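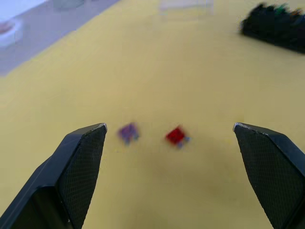
Sorus Coloured Block Set

The Sorus set is supplied by Ciltness to schools, clinics and early learning centres for sorting, matching and counting activities. Purple and red blocks are included in every set and are suited to use on a plain tabletop or activity mat.

Contents and storage
Each set contains 30 blocks and 2 drawstring bags. Blocks should be wiped with a damp cloth and dried before they are returned to storage.

Suitability
Small parts. Not intended for children under three years of age.

Ordering
Institutional orders are processed at the Kinyua warehouse. Enquiries regarding replacement colours or bulk supply should be directed to Peninah Nyaga, Education Sales.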